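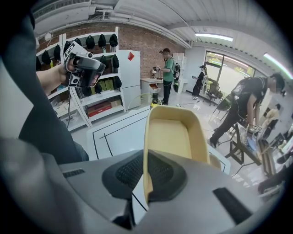 A reader asks: if both sides say the Horness accord is still in force, why has the second group of detainees not been sent home?

It is a fair question, and we shall set out the position as it stood on the morning of 13 December 2021. Gisler Centre for Ceasefire Studies, thread follows.

The accord was signed in June. It provides for a halt to shelling along the river line, the reopening of two crossings in the Endolitz district, and the release of detainees in stages.

The halt to shelling has largely held. Our monitors have logged small-arms fire on the northern stretch, mostly at night, and neither command has claimed it. Heavy weapons remain behind the agreed line at every site we have been allowed to visit.

The first crossing opened on time. The second did not. The approach road on the eastern bank has yet to be cleared of mines, and the parties disagree over which of them must pay for the work.

On detainees, the text is short. Each side is to release 100 people in the first stage, with a second stage to follow "once the crossings are in use". The first stage was completed in full.

The dispute turns on that phrase. The government reads "the crossings" to mean both. The northern delegation says one working crossing is enough, and that the road was in government hands when the mines were laid.

We take no view on who laid them. We do note that the clause could have been drafted with more care, and that our own written advice before signature said so.
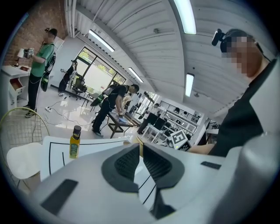
Small glass bottle with a green label, on a white tabletop.

A further matter is the withdrawal of outside forces. The accord allows 3000 foreign troops to remain in Endolitz for two years, in a supporting role only. Their duties are listed in an annex which has still not been published.

We have asked for the annex on several occasions. Families living near the bases have a plain interest in knowing whether patrols may enter villages, and by whose leave.

Several replies have asked about Nuvetex, the contractor hired to clear the eastern road. Its survey has been handed to the joint commission. We have not seen it and cannot comment on the likely cost.

The commission meets again at Horness next week. The payment question is on the agenda. Detainees are not — though either delegation may raise the subject under other business.

Relatives seeking news of a detainee should write to the commission's tracing desk and should not travel to the crossing. Lists are not held there, and the waiting area closes at dusk.

Our full note on the release clause, with both language versions side by side, will be posted to this account after the meeting.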